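Reginald Ostrowski had agreed to clear out the old Flomstead hall by noon, a promise he made at a party and regretted by dessert. Latrice Dunleavy held him to it. She arrived with a list of 227 items and sat on the stairs to read it aloud.

"Music stand," she said.

"Whose is it?"

"Yours, according to this."

Reginald had never played anything. He looked at the stand, over by the black doors, and it looked back like a relative.

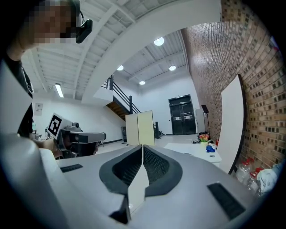
"Blue gloves," Latrice went on. "Whiteboard, large. Do you want the whiteboard?"

"Where would I put it?"

"Against a wall. It seems to like that."

By noon they had reached item 20, and Reginald had carried the music stand out to the car, driven it twice around the block, and brought it back in.

"It didn't fit," he told her.

Latrice crossed it off anyway and turned the page.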